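Notes from the September open day visit
Intro to Automation, handout for the week after the trip

Thank you all for being such good company on the visit to Rirano. I promised I would write up the part we spent the longest on, for those of you who were at the back (and for the two who had to leave for the bus). The subject was how a person's hand movements get recorded so that a robot can learn a job from them, and the job that afternoon was a very humble one, drawing on a small whiteboard.
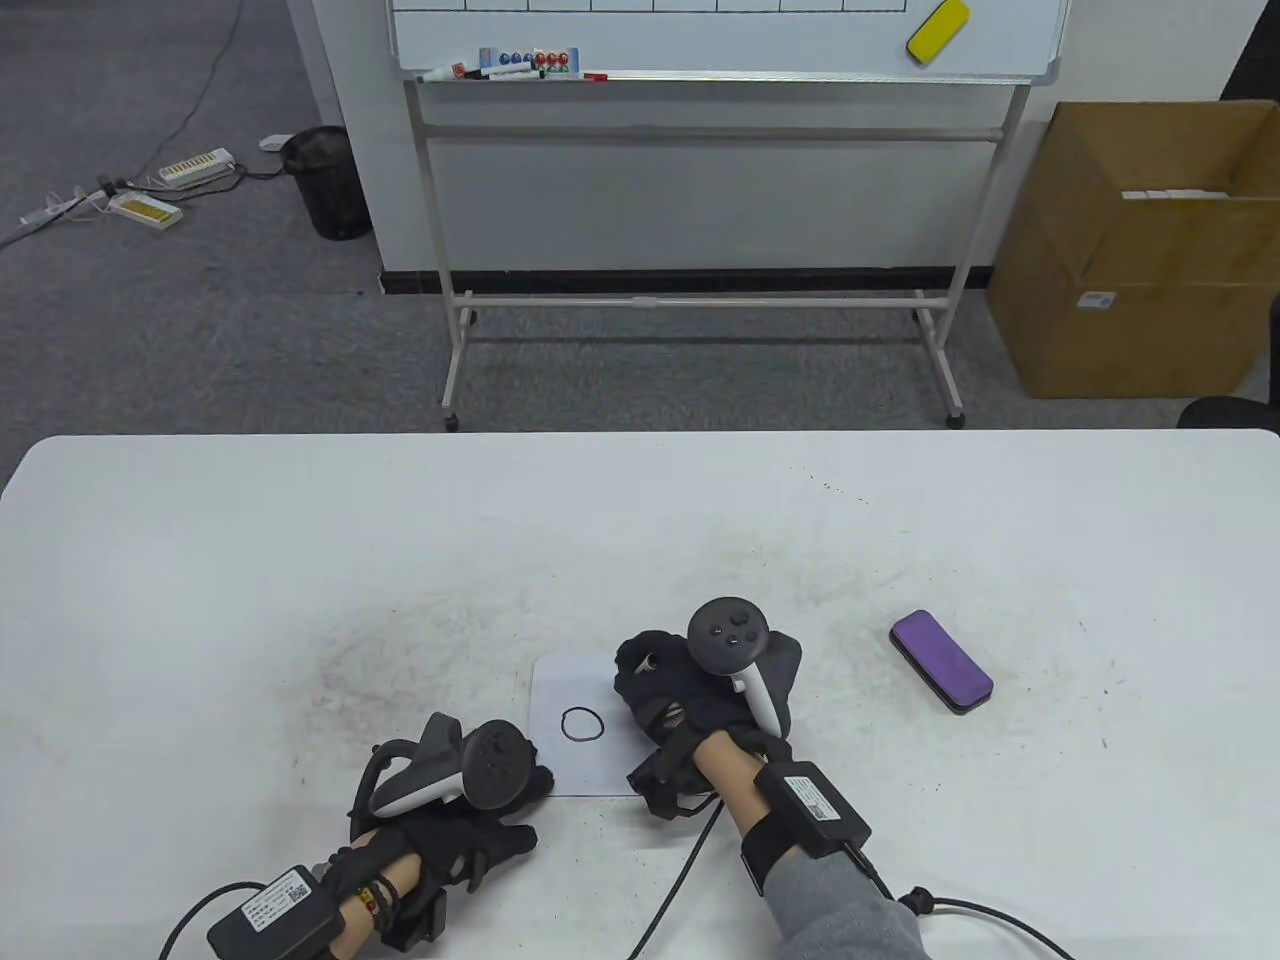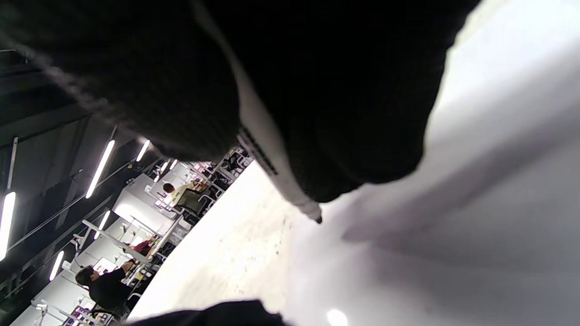
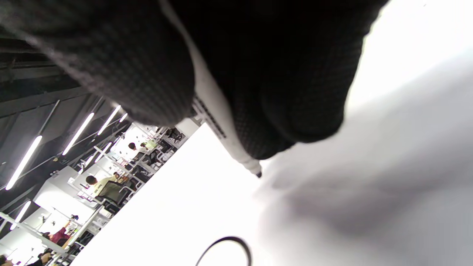
The drawing demonstration at Rirano. First picture: both gloves with their controllers, and the small board with its circle. Last picture: the marker over the white surface.

Our host was Gyu-bin Yoo, who was very patient with us and let us ask the same thing several times over. What I'd like you to remember is that two kinds of information get collected together. The head camera gives the wide view – the table, the board, where the hands are in relation to each other – and the cameras at the hands give a close view that swings around with every turn of the wrist. Look at how steeply the room tilts in the second and third pictures! A person finds that confusing, but a program can make good use of it, as long as it also knows where the hand was at that moment. The controllers are there for that.

Somebody asked why a circle. Gyu-bin's answer was that a circle has to come back to where it began, so any drift shows up at the join, and you can judge it with your own eyes. Have a look at the join in the first picture and decide what you think of it.

A few numbers from the talk, in case you missed them: the Borkia project had 3264 recordings when we visited, and they had hoped for 2000 by then. A normal session has 8 drawings in it.

For next time, please read the Akpalu chapter on learning from demonstration, and bring one page on a household task you think would be hard to record this way, and why. Folding a fitted sheet is taken – I'm using that one myself.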